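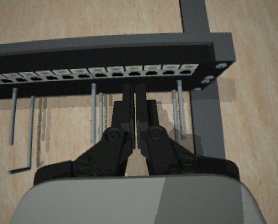 Trellance
Motion planning and rehearsal software for arms that work in network racks

Products / Software / Trellance

Network racks were laid out for people with thin fingers and a tolerance for bad language. Robot arms have neither. Trellance plans the moves that get a gripper up to a row of ports, does the job, and backs it out again without taking the neighboring hardware along for the ride.

It runs on an ordinary workstation and talks to your arm controller over a wired connection. You can rehearse the whole job in simulation first, which is cheaper than rehearsing it on a customer's switch.

What it does

Approach planning. You give it a port, it gives you a path. The planner treats the fingers, the linkages and the body of the gripper as separate shapes. Most collisions in a rack happen well behind the fingertips, where the operator has stopped looking.

Port finding. Trellance fits a row model to the panel and works out each port from its neighbors. A panel that sits a little crooked is fine. A panel that has been installed upside down is also fine, but you'll get a message about it.

Clutter handling. Rods, brackets, uprights and anything else in the approach zone can be marked Avoid, Brush or Ignore. Brush permits light contact under a force limit you set. Ignore does what it says, so please read the list before you press Run.

Shadow training. The renderer throws hard, awkward shadows across the work on purpose. Perception models brought up on flat, friendly lighting tend to sulk when they meet a real equipment room.

Replay. Every run is logged with the planned path, the measured path and the difference. You can scrub through it at any speed, including the one at which your colleague claims it looked fine.

What's new in version 13

The planner now keeps 2 backup approaches ready while the first one is executing. Wrist flips near the end of a move are penalized much more heavily, after a long campaign by Till Diekmann, who maintains the planner and has had his fill of them. Project files from version 12 open without conversion. Older ones open with some grumbling.

What's in the license

Trellance planner and simulator
Dakach scene editor, for building panels and racks
68 ready-made panel and bracket models
Seidel controller bridge
2 floating seats
Updates through the following April

What's not in the license

The arm, the gripper, the rack, or anyone to label your cables.

Requirements

A 64-bit Linux workstation with a discrete graphics card. The simulator will start without one and then give you plenty of time to reconsider. Six- and seven-axis arms are supported. Two-finger parallel grippers work out of the box; other types need a model file, and the manual has a chapter on making one that is longer than we'd like.

Ordering

Trellance is sold directly by Skunholm. Trial licenses have every feature switched on and save files normally. Tell us which arm and gripper you use when you ask for one, and we'll send the matching setup files along with the key.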